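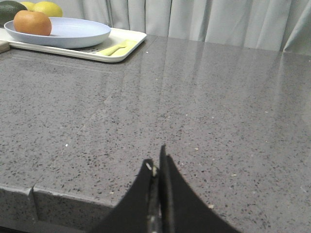
Imani Baptiste says the haze will never come out of mine and I should just learn to live with it. She left that under my kitchen post in May, and it's been bugging me ever since, so I'm bringing it here to get more opinions.

Quartz dulling after sealer, can it be fixed?
posted by feltonkitchen

So we moved into a place in Felton with speckled gray quartz counters, the shiny kind that show you the window back if you bend down a little. I loved them from the first minute. Then I got it into my head that stone needs sealing (my mom had granite and she did hers every year like clockwork) and I bought a bottle of sealer and did the whole kitchen one evening. Wiped it on, let it sit, went to watch TV, and forgot about it way longer than the bottle said.

Next morning the long stretch by the stove had a cloudy film over it. From straight above you can hardly tell. Get down low with the light on it and it's all smears and swirls, and it grabs the cloth when I wipe. I've tried dish soap and warm water, then vinegar and water, then a glass cleaner. The glass cleaner looked great for an hour and then the cloudiness was back.

The counter was put in by a shop called Teixeira, going by the invoice the last owners left in a drawer. They paid 1511 dollars for that side of the kitchen, so I really don't want to wreck it. Is Imani right? Would a polishing place even touch this? I got one quote over the phone for 721 dollars and nearly dropped the thing in the sink.

Corero

Don't pay the 721!! At least not yet. Quartz counters are stone bits held together with resin and they don't soak up sealer the way granite does, so what you've got is sealer that dried on top. I did exactly the same thing in my old apartment (twice, because I thought I'd missed a spot the first time, ha).

What worked for me was plain rubbing alcohol on a soft white cloth. Unplug or turn off anything near it, no burners going, window open. Pick a spot nobody looks at, back in a corner, and try it there first and let it dry. If the corner looks good, go a little patch at a time, wipe, flip to a clean side of the cloth, wipe again. Rinse with water and dry it with a towel right away. Mine took 4 evenings because I got bored and kept quitting.

Stop using the vinegar. Once probably did nothing, but I wouldn't make a habit of it. And stay away from oven cleaner, bleach and anything gritty. Those green scrubby pads can leave dull marks that no cleaner is going to lift.

Flelero

just get it polished, worth it. or put a big cutting board over it lol

millpondgal

I'm mostly with Corero, but call Teixeira before you do anything if they're still in business. They may know which brand of slab it is, and the brand's care sheet will tell you what's okay to put on it. Some finishes are fussier than others. I'd also ask what warranty is left and whether it moves over to a new owner. Mine didn't, but my neighbor's did.

One more thing, if the smears lift and there's still a dull patch by the stove, that could be heat damage from before your time. Alcohol won't help with that, and I'd have somebody look at it in person. The guy who came to my house charged 100 dollars for the visit and took it off the bill when I went ahead with the work.

feltonkitchen

Tried the alcohol in the corner behind the toaster and oh my gosh, it's shiny again! Doing the rest after dinner. Calling Teixeira tomorrow about the slab, and I'm sending Imani a link to this page.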